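Research notes: Do shared surnames on the ballot change who gets a reply?

Sep 15, 2021

Field experiments on discrimination usually measure one thing at one time. A letter or email is sent, the name of the sender is varied, and the share of replies is compared across names. The method is well tested, but it says little about whether the gap between groups moves when local conditions change. A working paper by Hayley Pilkington takes up that second question, using council elections in the neighbouring districts of Conura and Tapley.

The setting is useful for a simple reason. Both districts have a long-settled majority and a smaller population whose families arrived from Griltora two generations ago. Housing costs, unemployment and school results are close. In Conura, however, candidates with Griltoran surnames stood in most wards at the last election, and several won seats. In Tapley none stood. The author asks whether private landlords in Conura treated enquiries from people with Griltoran names differently once the campaign had begun.

Enquiries were sent in two waves, one before nominations closed and one in November, after the results were known. Each landlord received a single message asking whether an advertised room or flat was still available. The text was the same apart from the name at the bottom, which was drawn at random from a list of majority and Griltoran names matched on age and perceived social class. In total 1,878 messages were sent. After removing adverts that had expired, duplicate listings and addresses that bounced, 1,607 remained for analysis. 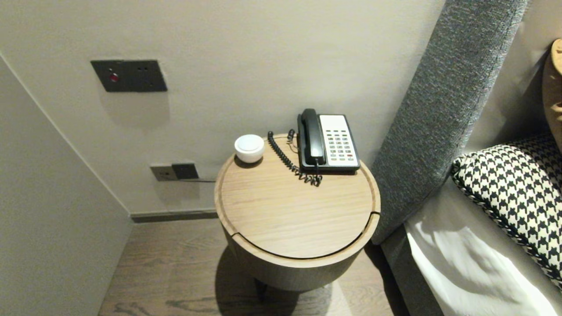 The outcome is coded in two ways. The first is whether any reply arrived within 30 days. The second is whether the reply offered a viewing. Replies asking for further details, such as occupation or length of stay, count towards the first measure only. Two coders worked separately and without sight of the sender's name, and disagreements went to a third.

Before nominations closed, senders with Griltoran names received fewer replies in both districts, and the size of the gap was much the same in each. In the second wave the gap in Tapley had not changed. In Conura it had narrowed on the first measure. On the second measure the change in Conura points the same way but is small, and the confidence interval includes zero. The paper reports this plainly in the main table and does not leave it to an appendix.

There are two further results. The narrowing is concentrated in wards where a Griltoran candidate was elected. Wards where such a candidate stood and lost look similar to Tapley. This counts against the idea that exposure to campaign leaflets alone was enough. Secondly, the change is found among landlords letting one property and is absent among letting agents. The author suggests that agents follow fixed office routines, although the data cannot test this directly.

A follow-up survey was sent to landlords once the second wave had closed, with 187 usable responses. It asked about attitudes to local government, knowledge of ward councillors and general trust. Landlords who could name their councillor were not noticeably warmer towards the minority in their stated attitudes. The shift in behaviour and the lack of movement in attitudes are hard to reconcile, and the paper offers no firm account of why they differ. Non-response may explain part of it, as the survey sample is small and leans towards older owners.

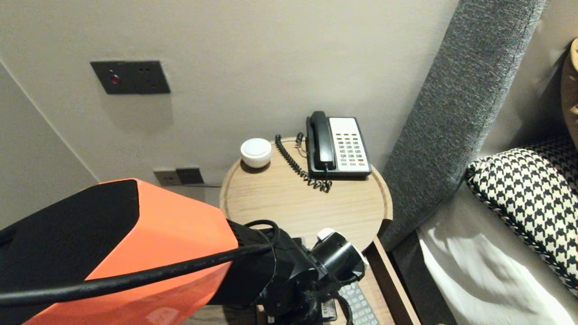 Could the narrowing in Conura simply reflect a change in the housing market between the two waves?

The paper tests for this by comparing reply rates to majority names, which stayed level in both districts, and by adding controls for asking rent and the number of days each advert had been online. Neither step alters the main estimate.

Some limits remain. Only two districts are compared, so any local event in Conura during the campaign could be mistaken for an effect of the election. The author lists the closure of the Gasulora bottling plant as one candidate, and notes that it affected workers from both groups. The second wave also came soon after the count, so the study cannot say how long the effect lasts. A third wave is planned using the same message text and name list, with the analysis plan to be registered before any messages go out.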